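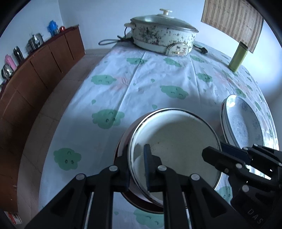
**Huvus : une après-midi portes ouvertes chez Mistell, entre la vaisselle et les pinces**

La société Mistell a ouvert ses locaux au public mardi, de 14 heures à 18 heures, dans l'ancienne école de couture de Huvus. Au total, 352 personnes sont venues, selon le registre de l'entrée. La société avait prévu des groupes plus petits, et la dernière visite a commencé avec 50 minutes de retard.

Mistell travaille depuis trois ans sur la manipulation d'objets de la maison par des machines. Son projet principal porte le nom de Plondutik. Il s'agit d'enseigner à un bras à deux mains des gestes de cuisine et de rangement : prendre une casserole, poser une assiette, ouvrir un placard, plier un torchon. Pour cela, des employés font d'abord ces gestes eux-mêmes, avec une pince dans chaque main, et les mouvements sont enregistrés. La machine apprend ensuite à partir de ces enregistrements.

Le public a pu suivre les deux étapes. La première se passe au rez-de-chaussée, dans des pièces qui sont meublées comme un logement ordinaire. On y voit des nappes, des buffets, des bouilloires, de la vaisselle de tous les jours. La deuxième se passe à l'étage, dans l'atelier, où se trouvent les bras.

**Des objets qui ont déjà servi**

Beaucoup de visiteurs ont été étonnés de trouver des casseroles tachées et des assiettes dépareillées. C'est un choix de la société. Dans la brochure qu'on recevait à l'entrée, il est expliqué que les objets neufs se ressemblent trop et qu'une machine entraînée seulement avec eux se trompe souvent quand elle rencontre l'émail usé ou un motif passé. Mistell achète donc une partie de son matériel dans les vide-greniers de la région, et une autre partie vient de dons. Le dépôt compte 39 modèles de casseroles et de marmites, rangés sur des étagères métalliques dans le couloir, avec une étiquette pour chacun.

Les nappes sont aussi changées plusieurs fois par semaine. Les motifs très chargés, avec des dessins ou des fleurs, sont considérés comme difficiles, et c'est pourquoi l'équipe les apprécie. Une nappe unie est réservée aux débutants.

Le geste qui a été montré le plus souvent est la prise d'un récipient rond par le bord. Il semble simple et il ne l'est pas beaucoup. Les deux doigts de la pince doivent passer de chaque côté du bord, l'un à l'intérieur et l'autre à l'extérieur, puis se fermer assez fort pour que le récipient ne tourne pas. Si on serre trop près de la surface, l'outil touche le fond. Si on serre trop haut, la casserole penche. Une technicienne a répété le mouvement devant chaque groupe, avec beaucoup de patience, en commentant la position de ses poignets.

**Les visiteurs essaient**

Après la démonstration, chacun pouvait essayer. Une table était réservée à cela, avec des objets légers : une tasse en plastique, une éponge, un bol en métal, un paquet de mouchoirs. Il fallait prendre l'objet, le déplacer jusqu'à une marque de ruban adhésif et le reposer sans le faire tomber. La file d'attente est arrivée plusieurs fois jusqu'à la cour.

Les adultes ont eu en général plus de difficultés que les enfants. Ils ont tendance à regarder leurs mains, tandis qu'il faut regarder l'extrémité des doigts de l'outil. Un retraité de la rue voisine, ancien soudeur, a réussi du premier coup avec la main droite et a recommencé avec la gauche, ce qui lui a valu des applaudissements. Une dame a demandé si l'on pouvait acheter ces pinces pour ramasser les choses sous le lit. La réponse a été négative, pour le moment.

Pour la prise des assiettes, qui demande d'utiliser les deux mains, les essais étaient limités aux plus de douze ans. Plusieurs assiettes ont été cassées pendant l'après-midi. Les morceaux étaient balayés tout de suite et la visite continuait.

**À l'étage, le bras Trummer**

L'atelier du premier étage présentait le Trummer, le bras que Mistell développe dans le cadre du projet Plondutik. Il est monté sur une base fixe, derrière une barrière transparente, et il porte le même type de pince à deux doigts que celui utilisé au rez-de-chaussée. C'est un point auquel la société tient : comme l'outil est semblable, le geste humain peut être repris par la machine sans trop de traduction.

Devant le public, le Trummer a exécuté 70 prises, annoncées sur un tableau à craie au fur et à mesure. La plupart ont été correctes. Il a laissé glisser un couvercle en verre, qui est tombé sur un tapis prévu pour cet usage, et il est resté immobile assez longtemps devant un fil électrique posé en travers de la table. Les câbles, a précisé l'ingénieur qui conduisait la séance, restent un problème ouvert, car ils changent de forme quand on les touche et parfois même quand on touche seulement l'appareil auquel ils sont attachés.

Le même ingénieur a répondu à de nombreuses questions sur la vitesse. Le bras est lent, plus lent qu'une personne qui cuisine sans se dépêcher. Il a indiqué que la vitesse avait été réduite pour la sécurité du public, mais que même en temps normal une démonstration de rangement complet d'une table prend une bonne partie de la matinée.

Une autre question revenait souvent, celle de la date à laquelle un tel appareil serait présent dans les maisons. Mistell n'a donné aucune date. La société prévoit d'abord des essais dans des cuisines collectives, où la vaisselle est plus régulière. Un premier accord est en discussion avec la cantine municipale de Huvus, et il concernera seulement le rangement des bacs propres, sans contact avec les aliments.

**L'emploi et la vie privée**

Une discussion s'est tenue à 17 heures dans la salle du fond. Les questions y étaient moins techniques. Deux employées de la cantine ont voulu savoir si leurs heures seraient réduites. La direction de Mistell a répondu que l'essai ne modifierait pas les contrats et que ce point serait écrit dans l'accord. Elles ont demandé à recevoir le texte avant la signature, et la direction a accepté.

Un père de famille s'est intéressé aux enregistrements. Quand les gestes sont filmés chez des particuliers, ce que la société envisage pour l'année prochaine, que deviennent les images du logement ? Mistell a expliqué que les visages et les papiers visibles seraient effacés avant toute utilisation et que chaque foyer pourrait demander la suppression de ses séquences. Une partie de la salle est restée prudente. Un document plus détaillé doit être mis à disposition à l'accueil et sur demande écrite.

Il a été question aussi du recrutement. La société cherche des personnes pour faire les gestes, à temps partiel, sans diplôme particulier. Il faut pouvoir rester debout deux heures et ne pas avoir de douleurs aux poignets. La formation dure une semaine. Des formulaires étaient posés près du vestiaire, et il n'en restait plus à la fermeture.

**Quelques regrets**

Plusieurs visiteurs ont regretté que l'escalier soit le seul accès à l'atelier. Les personnes en fauteuil ont suivi la démonstration du Trummer sur un écran, au rez-de-chaussée, avec un son qui était faible. Mistell a reconnu le défaut et étudie la possibilité de descendre le bras pour la prochaine édition. Le stationnement a été difficile également, la cour étant occupée en partie par les livraisons.

Une nouvelle ouverture est prévue en octobre, cette fois sur inscription. Les écoles de Huvus seront reçues le matin et le grand public l'après-midi. L'entrée restera gratuite. Mistell accepte toujours les dons de vaisselle, de petits appareils et de nappes, même abîmés, à condition qu'ils soient propres ; ils peuvent être déposés à l'accueil pendant les heures de bureau. Les couteaux ne sont pas acceptés.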